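Off the Shelf and Onto the Peg

A mug tree takes up very little room on a table and saves a good deal more in the cupboard. Kasun Munshi has owned 3 of them and has opinions on each.

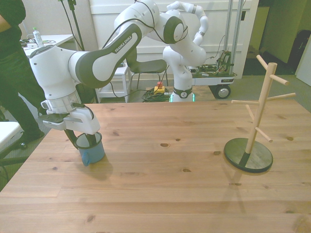
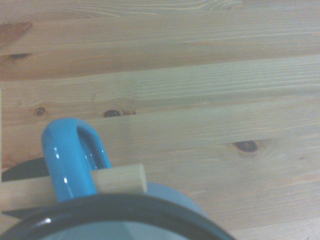 A blue mug on a wood tabletop.

Page last changed: 24 May 2021

Munshi writes the kitchen pages for the Durnon household newsletter and drinks tea 365 days a year. In January he took every mug he owned out of the cupboard over the sink and put back only the ones he had used that week. The rest went into a box. What was left fit on one stand.

"I was stacking them two high and chipping the rims," he says. "Enamel chips, stoneware chips. It all chips if you stack it."

The basic mug tree hasn't changed much: a post, a heavy base and a set of pegs set at an angle. The angle matters most. A peg that points slightly up holds a mug by the handle and keeps it there when somebody bumps the table. A level peg lets it creep toward the end. Munshi's first stand, a Roltudura, had level pegs, and he lost a good cup to it.

Pegs should also come off the post at different heights. When they are all in one ring the mugs knock together, and you end up using every other peg.

Check the handles before you buy. A thick, round loop needs a wider opening than you might think, and small espresso cups often won't go over a standard peg at all. Take your biggest mug and your smallest to the store if the staff don't mind.

Weight is the other thing. Hang the first mug low, then one on the opposite side, and work up. Loading one side first will tip a light stand. The Cassim has a weighted base and forgives this. The Vostbridge, which Munshi uses now, is lighter and doesn't.

For bare wood, wipe with a damp cloth and dry it right away. Sand rough pegs with 200 grit paper and rub in a little mineral oil, then leave the stand overnight before hanging anything on it. Mugs should go on dry. Water runs down the handle and sits where the peg meets the post, and that joint is the first to work loose.

Munshi keeps his stand next to the kettle, with the pegs he uses most facing out.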